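Sorting elastic bands by color, worth it or not?
Started by tadebisi

tadebisi
I have a stupid amount of elastic bands, all tangled together, and in May I finally got some cheap plastic bins. My plan is orange in one, green in the next, dark ones in the third. The dark ones knot up the worst! Has anyone kept this going for more than a week?

okeke47
I tip mine out flat on the table first and pull the long ones off the pile before anything else. Way easier than fishing around inside a bin.
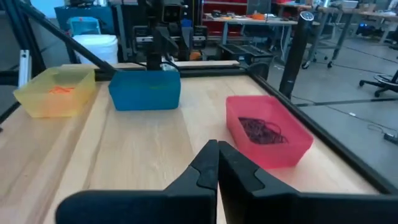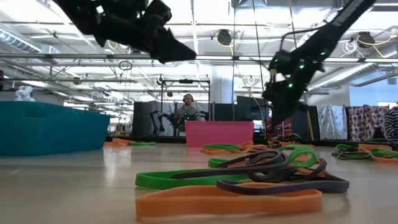 Reply 2

Standley_6
Color is the wrong way to do it, sorry. You never reach for "a green one," you reach for one that fits. Sort by length and let the colors mix.

tadebisi
But these are all flat bands and I can't tell the lengths apart until I stretch them. Color I can do while I'm on the phone.

Chidubem Onuoha
With tadebisi on this. See-through bins help too, I can tell which one is the orange without lifting anything. My solid one always ends up with junk in the bottom.

Standley_6
Fine, but check back in two months and tell me they're still sorted.

okeke47
Mine lasted six weeks, then my kids found them (brackets for slingshots, don't ask).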